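**Storing spare wire hangers: basket or rail?**

**tbravo_i** wrote:

Looking for input on storage of empty hangers in a small laundry room. Current stock is coated wire, thin gauge. They tangle on the rail and drop behind the dryer. I have a Sikosholm woven basket, dark brown, open lattice on the sides. Usable interior length is 20 inches. Is a basket workable, or should I put up a second rail?

Inmaculada Bravo

**cres_ech** wrote:

Basket works if the hangers go in flat and all hooks face the same end. Thrown in at random, they lock together within a week. I have run it this way since March with no complaints.

Two notes on woven cord. Hook tips catch in the open lattice, so keep hooks off the long sides. And check the coating on each hanger first. Where it has split, the bare wire rusts and marks the cord.

**nendotel_rack** wrote:

Disagree. A basket is the wrong container for triangular items. Half the volume is air. A short rail with a stop at each end holds more in the same width, and you can pull one hanger without lifting the rest.

**cres_ech** wrote:

A rail needs wall. She said small laundry room.

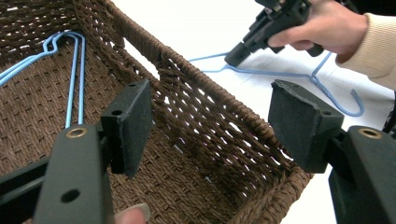 **tbravo_i** wrote:

How many wire hangers should go in one basket before it becomes a nuisance?

**cres_ech** wrote:

Up to 21 in a basket of that length, laid flat. Past that the bottom layer is hard to reach and people start pulling from the middle.

**nendotel_rack** wrote:

21 is optimistic. I had the Mathebula basket, similar footprint, and stopped at 8. The hooks stack higher than the shoulders, so the pile leans to one side.

**cres_ech** wrote:

The lean comes from stacking every hook on the same spot. Shift each hanger slightly along the length as you lay it down. The hooks still face one end and the pile stays level.

**tillulcombe_k** wrote:

Third option: bundle them. Two twist ties per bundle, one at the neck and one on the bottom bar. Bundles can stand upright in the basket. You lose quick access, but spare hangers are not needed every day.

Would not use rubber bands. They perish and stick to the coating.

**nendotel_rack** wrote:

Bundling I can accept. Still prefer the rail. Mine is a tension rod between two cabinets, no drilling.

**tbravo_i** wrote:

No facing cabinets here, so the tension rod is out. I will bundle the surplus and keep 8 loose on top, hooks to the left. The basket goes on the shelf above the washer, where the rim clears the cabinet door by 2 inches.

**tillulcombe_k** wrote:

Put a piece of shelf liner under it. Woven cord slides on a painted shelf when the washer spins.

**tbravo_i** wrote:

Noted. I have liner left over from the pantry.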